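About Us

Welcome, and thanks for clicking all the way through to the page most people skip! We are Tekard, a small workshop school for people who want to learn how robots handle ordinary things: laundry, dishes, drawers, boxes, the contents of a bathroom shelf. If you came here wondering whether a machine can do your chores yet, the short answer is "a few of them, slowly, on a good day," and the long answer is more or less what we teach.

How we got started

Tekard was founded by Marwan Tannous, who spent a good part of his working life keeping packing lines running at a plant called Farkas. The machines there were fast and tireless, and they could put the same bottle in the same carton all night long. Then a customer asked for a mixed gift set, with a soft pouch and a lidded tin in it, and the whole line had to be handed back to people with their sleeves rolled up. Marwan went home that evening and watched his mother clear a supper table while carrying on two conversations, and he has been telling that story to new students ever since (we apologize in advance, you will hear it more than once).

The first classes met in March in a rented storefront, with 5 students and a coffee maker that leaked. We have since moved to a bigger place with proper benches, good light and a kitchen, and the coffee has improved a good deal. This year 80 people are enrolled across our day and evening courses. Some are technicians from local shops, some are career changers, and a fair number are simply curious folks who like taking things apart.

What we work on

Our main course is named Foro, and it is built around the household. Students pick a chore, break it into the smallest steps they can think of, and then try to get an arm to do each one. People tend to arrive with big plans, such as a robot that tidies a whole bedroom, and by the second week they are deep in a friendly argument over the best way to close a lid. We love those arguments. A lid that swings on a hinge wants to be pushed in an arc, and a light plastic box likes to slide away from you when you push it, and your own hands have been taking care of both problems for so long that you have probably never given either one a thought.
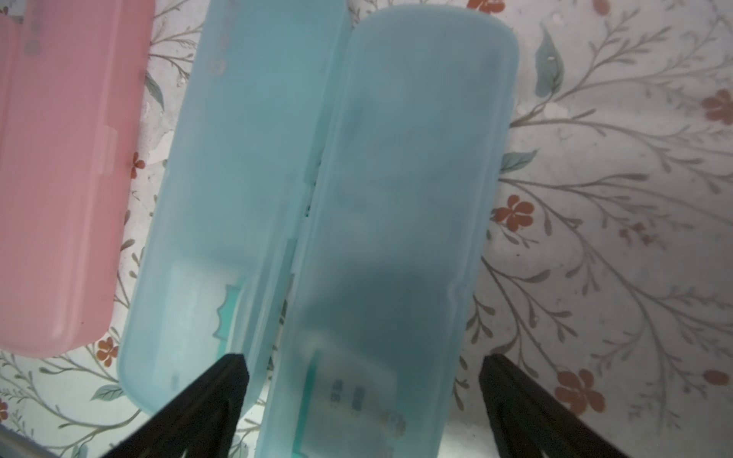
Foro course: the blue toothbrush case, open between the gripper fingers.

See-through plastic is a favorite of our instructors and a regular headache for everyone else. A camera has to work out where the case ends and the tabletop begins, and when the one shows through the other, that edge can be awfully hard to find. Patterned cloths make it harder still, and we like them very much for that, because people's homes are full of patterned cloths. A student who can only get good results on a plain gray bench has learned something useful, but there is more road ahead.

Our second course, Hotier, covers the shop floor: loading trays, sorting returned parts, wiping down stations, feeding a press. Shop work is kinder to machines in many ways. You can bolt things down, choose your lighting and ask a supplier to send parts facing the same direction. Students often take Hotier first and come to Foro afterward, and they usually tell us they wish somebody had warned them about socks.

So, can they do the chores yet?

We get this question at every open house, usually from somebody's grandparent, and we try to give a fair answer. Floors are in decent shape, as anyone with a robot vacuum knows. Moving sturdy objects from one known spot to another is in decent shape too. Folding, unpacking, opening and closing, and putting away things that bend or shine or tangle are all coming along, but a result that looks wonderful in a demonstration may need a person standing nearby for the rest of the afternoon. We keep a log of the trials our students run, failed ones included, and the latest class added 693 entries to it. Reading back through them is humbling and also great fun. "Picked up tablecloth instead" appears more often than we would like.

We don't expect to sell you a housekeeper, and we are wary of anybody who says theirs will be ready by the holidays. What we hope to do is send people out into shops, labs and service departments who can look at a job, judge how much of it a machine could take on today, and say so plainly to the person paying for it.

Come and see us

Visitors are always welcome, and you are encouraged to bring a household object you think our arms can't manage. Wear closed shoes, tie back long hair, and please ask before reaching over a bench. Applications for the next session of Foro and Hotier are open until 31 Aug 2018, and evening places tend to fill first. If you aren't sure which course would suit you, write to the front office and tell us a bit about yourself and the chore you dislike the most. Marwan reads those letters himself and answers at considerable length.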